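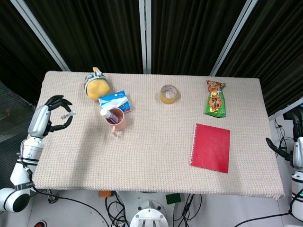 4. Setting Up Your First Watchlist

Now that your Grosora account is open and your TV box is talking to your home network, it's time for the fun part – telling Grosora which actors, directors and old favorites you'd like to follow. The whole job takes roughly 19 minutes the first time, and a good deal less if you already know whose movies you're after. You can stop partway and come back later, and your choices will still be there.

Before you start

Have your remote handy and your account PIN nearby (it's the one you picked in Section 2). If you share the account with family, decide whose profile you'll be working in, as each profile keeps its own watchlist and they can't be merged afterward.

Building the list

1. From the home screen, press Menu and choose My People. The first time you open this page it will be blank except for a search bar.

2. Type the name of an actor or director. You only need the first few letters, and the suggestions will fill in as you go. If two performers share a name, look at the birth year printed next to each one.

3. Press OK on the name you want. You'll land on that person's page, with a short life story at the top and the full list of movies and TV work underneath.

4. Choose Follow. A small star appears next to the name, and any title we carry is added to your watchlist, oldest first.

5. Go through the list and press the minus key on anything you've already seen or just don't care for. Long careers make for long lists! One of our testers followed a busy character actor and ended up with 142 titles, so don't feel bad about trimming.

6. Press Back to return to My People and repeat for anyone else you'd like to add.

Note: Grosora counts voice roles and walk-on parts as full credits. To leave them out, open Settings, then Credits, and turn on Main Roles Only. The change applies to everyone you follow from then on, and people you followed earlier will need to be refreshed by hand (press the yellow key on their page).

Note: Classic titles from the Dalsgaard and Hanmont collections are listed for every member, but you'll need the Gremine add-on to play them. They show up with a gray padlock until the add-on is switched on.

Caution: Choosing Unfollow removes all of that person's titles from your watchlist, including the ones you added yourself. There is no undo. If you only want a rest from the new-release alerts, choose Mute instead.

If a name won't come up

Try the stage name first, then the birth name, and leave off "Jr." or "Sr." at the end. Accents don't matter, so feel free to skip them. Still nothing? Press the blue key to send us a request. New people are added to the catalog overnight, so have another look the next morning after 4 a.m.

When your list looks the way you want it, carry on to Section 5, Release Alerts and Reminders.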